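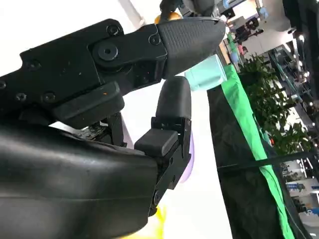 How a Computer Finds Things in a Big List

Computer Science for Young Readers
Page updated June 17, 2021

Programs keep a lot of information. A library program keeps titles of books. A weather program keeps temperatures. When you type a word into a search box, the program has to find the right piece of information among all the others. This page explains two ways it can do that, and why one of them usually needs fewer steps.

Records and fields

A database is a collection of information stored in an organized way. Many databases use tables. A table has rows and columns, like the grid you may have drawn in math class.

One row is called a record. A record holds the facts for one item. One column is called a field. A field holds the same kind of fact for every item.

Suppose the town library in Flostano uses a program named Skikard. Its table of books has four fields: number, title, author, and shelf. A record in that table might look like this:

Number: 24
Title: The Frozen Canal
Author: Viklund
Shelf: B

The table has 50 records, one for each book in the children's corner. The records are stored in the order in which the books were bought. They are not in alphabetical order.

Searching one record at a time

You want to find The Frozen Canal. The program can begin at the first record and compare its title with the one you typed. If the titles do not match, it goes to the next record. It continues until it finds a match or runs out of records. This is called a linear search.

A linear search works on any list, sorted or unsorted. Its weakness is the number of steps. The Frozen Canal is in record 24, so the program makes 24 comparisons. If the book were in the last record, it would make 50. If the library did not own the book at all, it would also make 50, and only then could it report that there was no match.

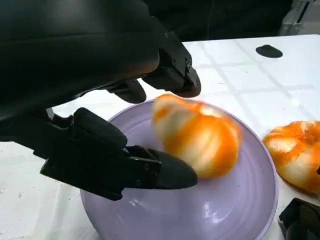

A black robot hand near a lavender bowl on a white table.

For a small table this does not matter much. A computer can make 50 comparisons faster than you can blink. A table with millions of records is a different case, above all when many people are searching it at the same moment.

Searching a sorted list

Now think about a list that is in alphabetical order. The program no longer has to start at the beginning. It can use the order to skip records.

Take a sorted list of 16 titles. The program looks at the title in place 8 and asks one question: does the title I want come after this one? If the answer is yes, it must be in the second half, and the first half can be ignored. If the answer is no, the second half can be ignored. Either way, eight titles remain.

The program repeats the question in the middle of the part that is left. Eight titles become four. Four become 2. Two become one. The program then checks whether that last title is the one you typed.

This is called a binary search. "Binary" means "having two parts," and each question splits the list into two parts. Doubling the list from 16 titles to 32 adds only one more question.

A binary search has one strict rule – the list must be sorted. On an unsorted list it may throw away the half that holds the answer.
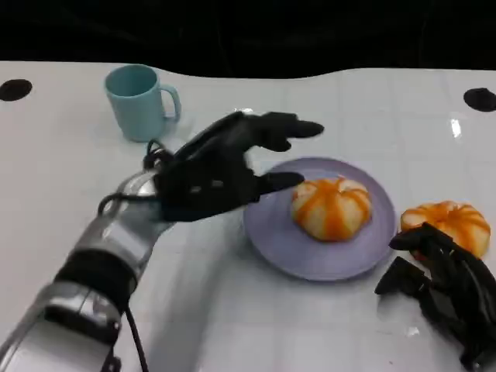
What an index does

The Skikard table is stored in buying order, so a binary search on titles will not work on it directly. The table could be sorted by title, but then it would not be sorted by author. A table can be stored in only one order at a time.

The solution is an index. You have seen one at the back of a textbook. It lists words in alphabetical order, and next to each word is a page number. The pages themselves stay where they are.

A database index works the same way. It is a second, smaller list. Each line has a title and the number of the record where that title can be found. The lines are sorted by title. The program does a binary search on the index, reads the record number, and goes straight to that record.

One table may have several indexes. Skikard could have one for titles and another for authors.
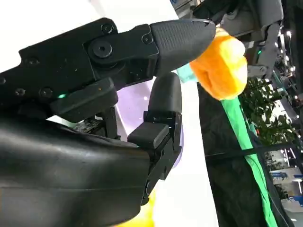

An index also has a cost. It takes up space in storage. When a new book is added, the program must write the new record and then add a line to every index, in the correct place. For this reason, programmers make indexes only for the fields that people search often. If readers never search by shelf, the shelf field does not need one.

Try it on paper

1. Write 16 different words on 16 cards, one word on each card.
2. Put the cards in alphabetical order, face down in a row.
3. Ask a partner to choose one of the words and tell you what it is.
4. Turn over card 8. Decide which half to keep, and continue in the middle of that half.
5. Write down how many cards you turned over.
6. Mix the cards and look for the same word from left to right. Write down that number too.

Do the test several times with different words. If the word is near the beginning of the mixed row, the linear search may win.

Words to know

Binary search: a search that cuts a sorted list in half at each step.
Field: one kind of fact in a table, such as the title.
Index: a sorted list that tells where each record is.
Linear search: a search that checks records one after another.
Record: all the facts about one item in a table.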